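Trendisby Help Desk
Ticket 753: Counter-clearing routine stalls before pickup
Status: Closed, workaround accepted
Opened: 21 Feb 2019
Component: Grarberg task planner, kitchen package
Environment: simulation only

Reported problem

The clear-counter task starts normally and the arm reaches its ready pose. When the planner is asked to move the bowl, it requests a grasp, rejects it, and requests another. After 8 rejections the task times out and returns "no feasible grasp." No fault is logged on the arm side. Other items in the same kitchen have been picked up with the same build, so we do not think this is an installation problem.

We are evaluating the package for a client who wants to know which kitchen chores can be automated now. Clearing a counter was supposed to be the easy one.

First response

Please confirm the planner version and whether the marble texture pack is loaded. Send the views the planner had available at the stall, wrist and room.

Reporter

Planner is the December release. Texture pack is loaded. Views attached.
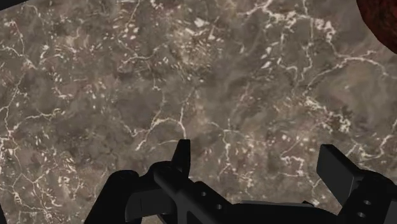
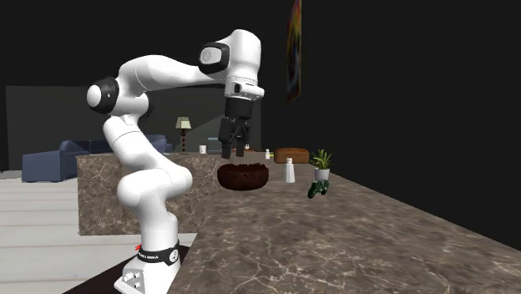

Can the arm clear a kitchen counter without a person stepping in?

Only for items that have a tested grasp and a known place to go. Anything outside that list still needs a person to decide how it should be held and where it belongs.

Diagnosis

Two separate causes were found.

1. Segmentation. The veined stone produces a lot of false edges. With the texture pack on, the detector split the counter into patches and treated several of them as candidate objects. Swapping in a plain gray surface removed the false candidates. The rejection count dropped but the task still failed — the bowl was found correctly and the grasp was still refused.

2. Grasp type. The planner's default is to close both fingers around the full width of an object. The bowl model is wider than the maximum opening of the gripper. A rim grasp, one finger inside and one outside, is possible, but it is disabled in the kitchen package because it scored badly on thin glassware.

Steps taken

Loaded the Trurnum grasp set and enabled rim grasps for bowls only. Left glassware on the default.

Raised the minimum patch height in the detector so that flat regions are discarded before grasp planning.

Reran the task 3 times with the texture pack on. The bowl was lifted in 2 of them. In the failed run the fingers closed too high on the rim and the bowl tipped during the lift.

Lowered the rim approach depth. The tipping has not come back, but we have not run enough trials to call it fixed.

Reporter

Confirmed on our side. Two notes for whoever picks up the follow-up ticket.

Cycle time is poor. One bowl takes almost as long as a person would need for the whole counter, and most of that time is planning. The arm itself is not the slow part.

The bowl was empty in every run. Our client will want to know about bowls with food in them. A rim grasp that tilts slightly is fine for an empty bowl and useless for soup.

Support

Agreed on both. Contents are not modeled in this package. The Awwad add-on has a level-carry constraint, but it was written for shop-floor trays and has not been tested with rim grasps. We would not quote it to a client for kitchen use yet.

For the report, we suggest wording it by task: fetching a known, rigid item is workable, clearing a mixed counter is supervised only, and wiping the surface afterward is not supported.

Resolution

Workaround accepted by reporter. Rim grasps for bowls will stay off by default. Detector change submitted for the next release. Planning time moved to a separate ticket.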